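Guest Bathroom Check – Karnow House, Room 2
Date of the check: November 9, 2023

Please complete the list from the door to the window. Write OK, FIX or WATCH, and put a short comment so the next person can understand.

Door lock, opens from outside with coin: OK
Floor, no loose tiles: OK
Bath mat, rubber side complete: FIX. One corner is torn. New mat is ordered from Isah.
Hot water at the tap, limit 40 °C: WATCH. I measured the limit exactly, but in February it was higher, so please measure again next month.
Outlet beside the door, test button: OK

The washing place has its own part, as most of the remarks in the last check were for this area.
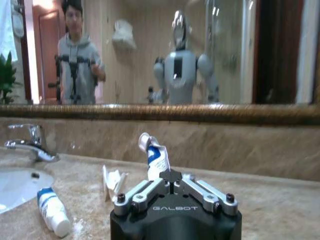

Adesuwa Olaniyan
Room inspector, Karnow House

Sink and overflow hole: OK. The overflow must stay open, do not push paper or cotton inside.
Faucet, single lever: OK. It moves easily and does not drip after closing.
Marble counter and backsplash: OK, no sharp edge. The stone has many light speckles and veins, so a small crack is hard to find with eyes only – use also the fingertips.
Mirror, lower edge with the rope pattern: WATCH. It is fixed well, but dust stays in the twisted part. Soft brush only, no spray.
Toothpaste: FIX. Two tubes, one lying on the counter and one held upright in the metal gripper, both white with blue. Please keep one in use and put the other in the cabinet.
Paper packaging: FIX. The crumpled white piece by the backsplash goes to the paper bin. Paper near the sink becomes soft and can block the drain.

Repairs go to Osamu Nakajima, extension 101. Write the job number on the top of the sheet – for this room it is 939.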